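Stirgate Community Craft Program: Second Progress Report to the Vidoler Fund
Apr 8, 2021
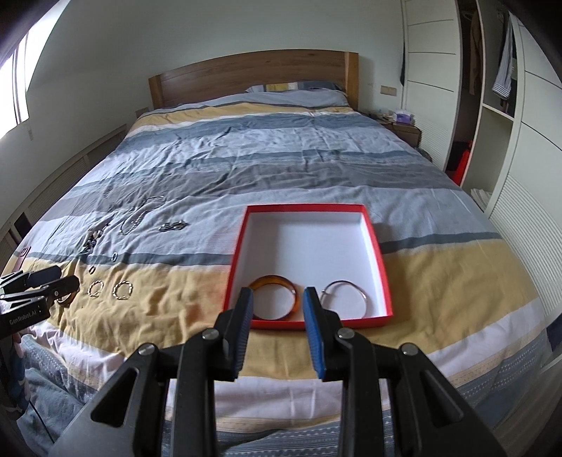

Two bangles in a box lid with a red rim, one tortoiseshell and one silver metal.

1. Purpose of this report

The Vidoler Fund has supported the Stirgate jewellery repair and resale program with a grant paid in 2 instalments. The present report covers the period from the start of January until the end of March. It describes the work completed, the spending, and the matters on which we would like the opinion of the Fund before the second instalment is released.

2. Collection of donated pieces

In the first report we were worried that donations would be slow after the holidays. The opposite has occurred. During the period we received 360 pieces, mostly necklaces, brooches and bangles. The largest part came through the drop-off point at the Margaritis pharmacy, whose owners have kindly agreed to keep the box on their counter until winter.

Every piece is entered in the register on the day it arrives, with its type, its condition and the place of donation. We changed the register in January, for the old one did not have a column for pieces which cannot be repaired. Such pieces are now kept apart and used for parts. Clasps and jump rings are the parts most often needed.

3. Training

The evening course in basic repair was held in the smaller hall. 38 participants enrolled and the majority attended until the last session. Several of them had never before held a pair of pliers, and for this reason the tutor used the first two evenings only for opening and closing of rings. This was not in the original plan, and the session on stone setting has been moved to the next term.

Participants have asked if the course could be offered also in the daytime. Parents of small children find the evening hour difficult. We have asked the council about the cost of the hall in the mornings and we wait for the answer.

4. Sales

We held one sale at the Stirgate market and placed a small selection in the Statari gift shop on consignment. Together they brought more than $1,000, all of which has been returned to the program for tools and materials. Brooches sold better than we expected. Earrings sold poorly, and we will not repair more of them at the moment.

The consignment terms with Statari are attached to the financial statement. The shop has asked us to label each piece with its material where this is known. We agree with the request, but the testing of metals takes time and we have only one testing kit. Where the material is not certain, the label will say "metal" and nothing more.

5. Spending

The expenses remain inside the approved budget with one exception. The line for storage was exceeded when we bought a lockable cabinet in place of the open shelves. The difference was covered from the line for printing, which is underspent while the brochure is delayed. We ask the Fund to confirm that this transfer is acceptable.

6. Next period

We will finish the brochure, hold the stone setting session and prepare a second market sale. A decision on the daytime course will be sent to the Fund as soon as the hall cost is known. The updated register and copies of the receipts can be provided on request.

Submitted by the program coordinator, Stirgate Community Craft Program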